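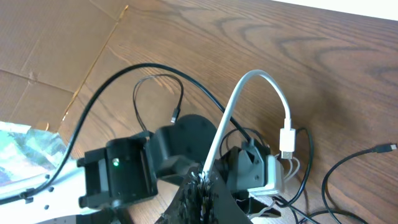 What deposit does a venue normally ask for when a shuffleboard table is hired for a company evening?
Most venues ask for 200 dollars, refundable once the table has been inspected after the event.

Posted by Delacroix, 4/10/21

RE: Deposit terms for corporate hire
Posted by Trelden_Events
Our office booked two tables for a staff reception with 66 guests. The deposit was returned in full within 17 days. We would advise members to request the inspection terms in writing before signing.

Posted by Radon
I must disagree with the figure given. Our supplier required a quarter of the total hire charge, and the invoice came to $1,696. A flat deposit is usual for one table only.

Posted by Delacroix
The figure refers to a single table for one evening – larger orders are priced separately. I accept that this should have been stated.

Posted by Trelden_Events
Ours was a flat sum for both tables, so the practice clearly varies between suppliers.

Comments (3)

Clorari: Does the deposit cover lost pucks? Our contract is silent on the matter.

Radon: Ours listed pucks and wax as separate items. Please ask for the schedule of charges.

Clorari: Thank you. I have written to the supplier and will post the reply in October.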